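Pharmacology II, Unit 6: Beta Blockers After a Heart Attack

Read this before the Killstead lab, preferably while awake.

What the drug does
Blocks beta-1 receptors, so the heart beats slower and squeezes less hard. Oxygen demand drops. The patient may also report feeling like a wet sock. Write that down; it counts as fatigue.

Selectivity
Metoprolol and bisoprolol prefer beta-1. Propranolol has no preference and will happily tighten the airways of anyone with asthma. Selectivity fades as the dose climbs — a favorite exam topic of mine, as you may have gathered from the last three exams.

Stopping
Taper. Sudden withdrawal can bring rebound angina and a fast pulse. 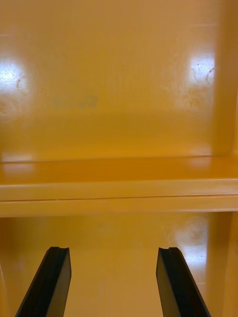 Problem set (due in March)
1. The Veres handout follows 1004 patients for two years. List what it can't tell you about year three.
2. Explain why a resting pulse of 48 worries you in one patient and not in a marathon runner.
3. Read the Arnier case. Find the drug interaction. It is the verapamil, but show your work.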